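3 装配工位与料位布置

3.1 为什么要单独讲料位

前一节讲了任务划分,这一节讲台面。主机装配的文献里,工位本身往往一笔带过,写个“零件置于托盘”就完了。我们在 Raltum 车间做了两轮布置,第二轮和第一轮用的是同一批零件、同一份工序单,只改料位,结果差别比预想的大。所以单列一节。

先交代范围。这里说的装配,指台式主机的小件段:处理器、内存、几块小板、若干紧固件。机箱钣金、电源、线束不在内,那部分由前段工位做完,机箱送到时已经带主板。小件段的特点,零件轻,贵,怕碰,方向性强。处理器尤其如此,底面不能碰,边缘只能从两侧取,放反了就得重来。

3.2 第一轮:平托盘

第一轮用的是 Gruko 的通用平托盘,浅边,内衬防静电垫。优点不用多说,便宜,好洗,什么都能放。问题也都在“什么都能放”上。处理器放在垫子上会滑,会转,取的时候要先看方向再下手。操作记录里“找向”这一项反复出现,几乎每个处理器都有。另外平托盘占台面,放在机箱旁边就挤,放远了手臂来回行程又长。

还有一个小问题,起先没当回事。托盘是可以随手推的。上一班推到左边,下一班推到右边,交接后头几台总要慢一些,慢多少没有单独统计,记录表里只有备注。后来画了胶带框,框是有了,托盘照样出框。

全部记录共 345 条,剔除中途停线和缺料的,有效 329 条。剔除标准见附录,这里不重复。

3.3 第二轮:固定料位板

第二轮把平托盘撤掉,改用固定的打印料位板。思路很老,木工和钳工的工具墙就是这么干的:每样东西一个坑,坑的形状就是东西的形状。Lévesque 工装手册里把这类叫“形位料座”,我们沿用这个叫法,下文简称料座。

料座用 3D 打印件,灰色,哑光。选哑光是吃过亏的,试过一版表面偏亮的,灯一照看不清槽边。处理器放在矩形凹槽里,浅坑,顶盖朝上。方形口袋另做,开口,放别的小件。料座靠着铝型材立墙安装,型材横向带槽,料座在槽上定位,整体高度可以调,调完锁死。锁死这一步很重要,不锁就又回到平托盘的老路上去了。

型材墙本身是现成的,横档加立柱,银色拉丝面。缺点是反光。阴天还好,开了顶灯之后横档上一道一道亮条,操作者抱怨过。试过贴哑光膜,贴了两天边角起翘,撕了。最后是把顶灯往后挪,亮条还有,不正对眼睛了,也就这样了。

机箱放在料座右侧。这个方位定下来之前争论过,放左放右各有道理。右手操作者多,机箱放右边,取件以后往右送,动作顺。左手操作者则正好相反,这一点本文没有解决,见 3.6。
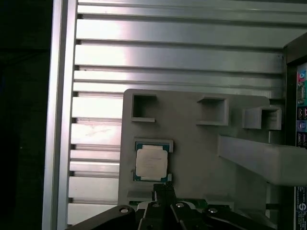
图 3 料位板与处理器槽(第二轮布置)

凹槽的尺寸是调得最久的。太紧,取的时候要撬,处理器边上那一圈基板很薄,撬不得。太松,处理器在槽里歪,又回到“找向”的问题。最后的做法是槽长方向留得宽一点,槽宽方向留得紧一点,歪不了,也卡不住。具体间隙值和打印机有关,换一台机器打出来就不一样,故不给数,给了也没用。建议读者自己打几个试块,拿实物去试,不要拿图纸去试。

槽深也有讲究。深了,手指或工具够不到侧边;浅了,碰一下就出来。我们取的深度是让顶盖露出槽口,侧边仍有可夹的余量。

打印方向影响槽底平整。平着打,槽底好,侧壁有层纹;立着打反过来。处理器只关心槽底,所以平着打。方形口袋没那么讲究,怎么打都行。

3.4 料位的次序

有了槽,接下来是槽与槽怎么排。两种排法:按工序排,按大小排。

按工序排,先装的靠近机箱,后装的靠远。听起来合理,实际问题是工序会变。机型一换,顺序就变,料座得重新打。按大小排,稳定,但操作者要记。我们折中了一下,处理器单独一槽,位置不变,任何机型都在那里;其余口袋按工序排,可更换。处理器位置不变这一条,操作者反映最好,手伸过去就是,不用看。

口袋之间的间隔起初留得很小,想省台面。省出来的地方没有用上,反而取一个碰到邻居。后来把间隔放宽,料座变长,台面倒也放得下。这个教训和 Brondutari 早先在五月那次内部试用里的意见一致,当时没听进去。

空口袋要不要留?留。每块料座至少留一个空的,放临时取下来的东西。拆下来的小件没有地方放,操作者就会放到机箱上沿,放上去就有掉进去的可能,掉进机箱里找一颗螺丝,半天就没了。

3.5 观察结果

本节只作定性描述,统计检验放在第 4 节。

一是“找向”基本消失。第二轮记录中仍有零星几条,查备注,都是上料的人放反了,操作者取的时候发现再转过来。也就是说问题没有完全消除,是往上游挪了。上游放反比下游放反好处理,上料的人不赶节拍。但不能说解决了。

二是视线。平托盘时操作者的视线在托盘与机箱之间来回,低头,抬头。料座靠墙以后,料位和机箱之间来回看的幅度变小了,低头少。脖子的问题我们没有专门测,只是收工问卷里提“脖子酸”的人少了。问卷样本小,不展开。

三是缺料能看见。槽空着就是空着,一眼看得出来。平托盘上少一个,要翻。这条不在原先的假设里,是班组自己提出来的,写在交接本上,原话是“少了哪个一看就晓得”。后来补料的频次反而高了,因为看见就补,不等用完。对补料的人来说是多走了路,此处应当说明。

四是清洁变难了。平托盘一擦就行,料座的坑里积灰,要用刷子,方口袋的四个角尤其麻烦。第二轮结束时拆下来看,角上有絮。处理器槽因为浅,还好。以后打印时口袋角上应该倒个圆。

3.6 局限

只有一种站位。左手操作者没有对照组,前面说过。料座左右镜像打一套并不难,难的是机箱也要跟着换边,整条线的来料方向就得改,本轮没有条件。

只有一种处理器外形。换外形就换槽,换槽就换料座,小批量多品种的线上这笔账怎么算,本文没有数据。一种可能是做可换的嵌块,料座本体不动,只换中间那一小块。嵌块我们打过 2 版,定位都不够准,放进去有晃动,没有用于正式记录。

照明没有控制。两轮之间顶灯的位置变过,这会影响到视线那一条的结论,读者引用时请注意。回头看应该先把灯定下来再做第一轮,当时赶进度,没有顾上。

还有学习效应。第二轮的操作者都做过第一轮,手自然熟了。轮次没有交叉,这是设计上的缺陷,第 4 节用前后段比较作了部份修正,修正得并不彻底。

3.7 给同类工位的几点做法

以下几条来自记录和交接本,未经检验,供参考。

料座先用纸板做,摆几天再打印。纸板上可以直接画,哪里碍手当天就改。我们跳过了这一步,多打了几块废料座。

最贵的件放在最容易看见的地方,不要放在最容易够到的地方。两者常常不是同一处。最容易够到的地方也最容易被袖口带到。

料座上的文字少写。第一版每个口袋底下都刻了零件号,没有人看,还藏灰。改成只在板端写机型,够用了。

机箱口朝向料座的那一侧不要堆放任何东西。线头、扎带、说明书,凡是放过的,迟早被带进机箱。

上料和取料尽量不要同一时刻进行,手会打架。做不到就把上料的时间固定在换机箱的空挡里。

料座编号,旧版及时收走。新旧两版混在台上的时候出过一次错件,外观几乎一样,只是口袋深浅不同,查了一上午才查到料座头上。

下一节给出两轮布置的分段用时与统计结果,分段定义沿用第 2 节,“取件”从手离开机箱算起,到零件离开槽口为止,不含插装。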